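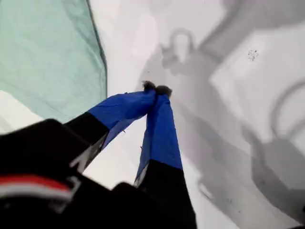

Vollitz opens its Guststead teaching room to anyone who can fold a tea towel

GUSTSTEAD – I've been writing announcements for Vollitz for a while now, and this is the first one I've had to put down halfway through so I could go and have another turn. From this Sunday our teaching room is open to the public, and you're invited to come in and show a robot how to handle laundry. No experience needed! If you've ever wrestled with a fitted sheet, you're already ahead of half our engineering team.

The program is called Bakilana, and what we're collecting is demonstrations. You hold a set of controls, the arms on the table follow your hands, and everything you do gets recorded as one example for the robot to learn from. We've gathered 524 of them so far, nearly all from our own staff, and that's the trouble. We all sit in the same office and we've picked up each other's habits. We'd love some left-handers, some grandparents, some teenagers who've never folded anything in their lives.

What you'll be doing

The setup is pretty plain: a white tabletop, a pair of blue and black arms facing each other across it, and a piece of green cloth. Often one arm does the holding while the other stays folded up out of the way, and new people always want to use both at once. Start with one. Get a feel for how far you have to reach and how hard a pinch you need before the fabric comes along with you.
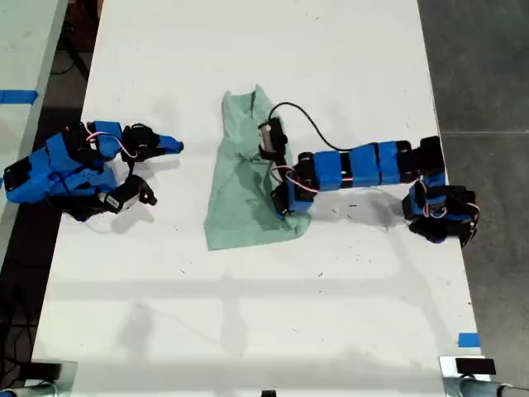 Why cloth?

I put this to Jabari Barasa, who runs the teaching sessions, and got a much longer answer than I'd bargained for (I've trimmed it, sorry Jabari).

"A block is the same block every time you pick it up," he told me. "Cloth has a different shape every time you let go of it. I can't write down a rule for every wrinkle, but I can show the arm what I'd do about this one, and then the next one, and so on until it starts to get the idea. People are very good at cloth and very bad at explaining what they're doing."

He's right about the explaining. On my first go I kept saying "just sort of scrunch it there" out loud, to a machine, while steering it straight past the corner I was after. My favourite part is the moment when the gripper comes down on a bunched-up bit of fabric and you have to decide whether you've got one layer or three. You can't feel it through the controls, so you learn to look for it – the way the creases pull, mostly.

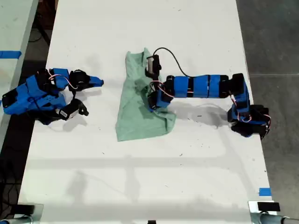 How to book

Sessions run for 19 minutes, with four people booked in per hour. That leaves time for a quick practice run before we start recording. Doors open at 10 a.m. and there's tea on all day. Under-16s are welcome with an adult. We record the movements of the arms and the camera views of the table, and your name isn't kept with either.

If Guststead is too far, hang on a little. Josphat Mussa, our operations lead, is planning a second room in Trarotham and hopes to have it running by January. "Same arms, same cloth, better parking," is how he put it to me, and I've been asked to stress that the parking is still being negotiated.

Bookings can be made at the front desk or by phoning the Vollitz office during business hours. Reporters who'd like a turn at the controls should mention it when they ring and we'll hold a spot.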